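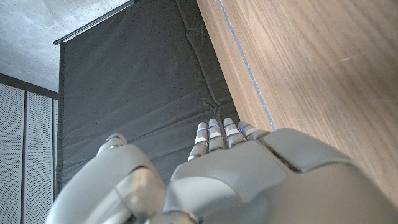
Chiamaka Etim thinks the hard part is the thumb. You can get the four fingers going where you want inside an hour, she said on Tuesday, but the thumb takes days, and she has seen new operators hold their own hand out stiff the whole shift trying to keep it out of trouble.

She was talking at Goteck, which has begun teaching two-armed robots kitchen table jobs by remote control. An operator moves, the robot copies, the whole run gets saved. Do it enough times and the software is supposed to pick up the task by itself. The company confirmed the program this week after a job ad for 30 part-time operators got passed around online.

So far 401 saved runs. Goteck says 44 of those were thrown out, mostly dropped items or an operator changing their mind halfway thru. The rest go to training.

Tasks are small on purpose. Move a cup. Pick up a knife by the handle and set it down beside a plate. Turn the plate. Brendan Dunne runs the sessions and writes the task cards, one line each, no more. Longer cards were tried in November and people read them differently, he said, so you got three versions of the same job and the model learned mush.

Shifts are 4 hours with breaks. Operators wear gloves that track the fingers and follow the arms on a screen. Several have asked for a way to feel when the hand touches something. Not there yet. Dunne said it is on the list but would not give a date.

The knife is the one everybody complains about. Flat on a table it gives the fingers very little to get under, and a person does a sort of pinch and tilt without thinking about it. Doing that through a glove is slow. Operators are told to go for the handle, never the blade, and to stop the run if the grip is bad.
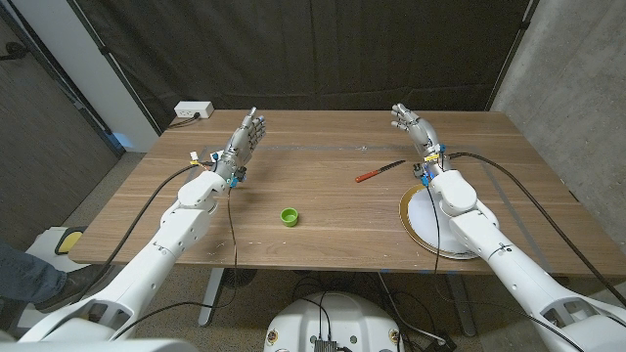

Stopped runs are kept in a seperate folder. Zyanya Trujillo, on the software side, wants more of them, not fewer. Her argument is that a robot that has only ever been shown clean pickups has no idea what to do after a bad one, so since last month operators are asked to fumble now and then and recover. Some like it. Others say fumbling on purpose is harder than doing it right.

Goteck is also testing the other way of doing it, where a person takes hold of the arm and walks it through the motion. Good for big moves, reaching and so on. Bad for fingers, Trujillo said, there are too many joints and you only have two hands. For now hand guiding gets used to set start positions and thats about it.

Two other firms, Oka and Zovwood, have asked to see the results, according to Goteck. Neither had replied to questions by early evening.

Pay was the other thing people asked about after the ad. The company would not give a rate. Etim, who has been operating since the start, said it was fine, better than her last job, but her shoulders know about it by the end of a shift.

Next batch of tasks adds stacking and pouring, dry stuff only to begin with, rice probably. Applications for the operator jobs are still open and no robot experience is needed.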